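29 May 2023

1/ Long weekend project: getting the old workstation going again. It came from the Rirnby surplus sale and has been sitting in my closet since early May. I'll post as I go.

2/ It was sold as "no display, fans spin, as is." I already tried another monitor cable and another graphics card. Same result, so today the cooler comes off and I check the processor and the socket.
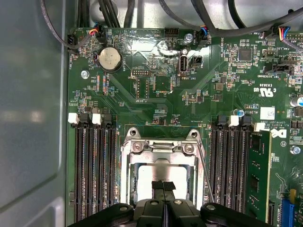
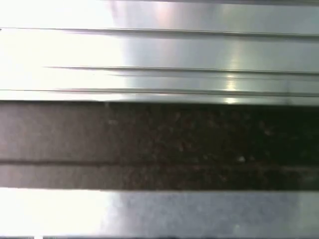

First: processor in the socket, memory slots on both sides. Second: brushed metal panel over the dark speckled surface.

3/ The board is a big green one with memory banks on both sides of the socket. The slot latches alternate black and white. On a lot of these workstation boards the color tells you which slots to fill first, but makers don't agree on which color that is. Look it up for your board before buying memory.

4/ I found the service manual as a PDF on the Rashidi parts site. For this one it's white first, starting with the slot farthest from the processor. The seller's listing had the order backward. That alone could give you a machine that powers on and shows nothing.

5/ If you haven't opened one of these sockets before: the lever at the side goes down and slightly out, then up. The load plate lifts after that. Don't force the plate. If it won't move, the lever isn't all the way open.

6/ When you take a processor out, hold it by the edges and lift straight up. The pins are in the socket on this type and they bend very easily. Put the chip in a plastic clamshell or on an anti-static bag. I use the clamshell from an old Skoris chip.

7/ Somebody asked about thermal paste. Isopropyl alcohol and coffee filters. Paper towels leave lint. New paste goes on right before the cooler does, a small blob in the middle. I'm still on the same Skoris tube I bought two computers ago.

8/ Cables are the part I like least. This case has a lot of black ones coming over the top of the board, and they all look alike. I'm putting masking tape flags on them before I unplug any. Ten minutes now saves an hour later.

9/ Question from the replies: is it worth it? I paid $228 for the whole machine. I have 2000 family slides to scan and my laptop chokes on the files. So yes for me, if it boots. If it doesn't I'm out $228 and I keep the case.

10/ Plan for the first test: processor, cooler, one stick of memory in the slot the manual says, nothing else. No drives. Clear the CMOS first. If it beeps, I have something to look up.

11/ Also replacing the coin cell. It's a cheap part, and the one that came in the machine is as old as the machine.

12/ After that I add memory in pairs and run a full pass of the Ritaro tester each time. It's slow. I let it run overnight and read the log in the morning.

13/ Stopping here for dinner. Power supply test is next, then the boot attempt. If anyone has a spare cooler bracket for one of these older boards, send me a message. One of the screws on mine is stripped.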